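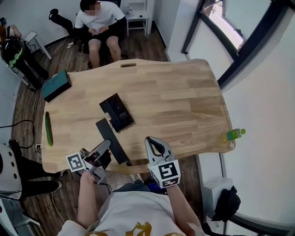

Butcher-block top, honey with darker streaks, handle slot at the far edge

ztsikata_home
Posted in: Wood & Finishes
Everyone in the Giltham group swears by the "oil it once a month forever" rule for butcher block. I've had mine 7 years and oiled it maybe four times. What is the monthly thing based on, other than people who sell oil?

kekana_z
It's based on tops that crack. I skipped a winter and got a split by January.

ztsikata_home
Was the heat on? Was it near a radiator? One split doesn't prove a schedule.

millrow118
Kitchen or desk? A top that gets scrubbed every night dries out a lot faster. Mine is a desk and it gets oil twice a year, if that.

kekana_z
Yes the heat was on, it's a house. And the other top, same room, oiled, was fine. I'll take that over a hunch.

Stolcombe_Pete
Same tree? Same glue? Didn't think so. I paid $118 for a "conditioning kit" from a shop in Cillemer and it was mineral oil and 2 rags. Grocery store stuff does the same job.

millrow118
Drip some water on it. If it beads, leave it alone. If it soaks in, oil it.

kekana_z
The water test is fine for the top. Do you ever check the underside? Mine split from below.

ztsikata_home
OK, that one I haven't checked. Will look tonight - still not buying a kit.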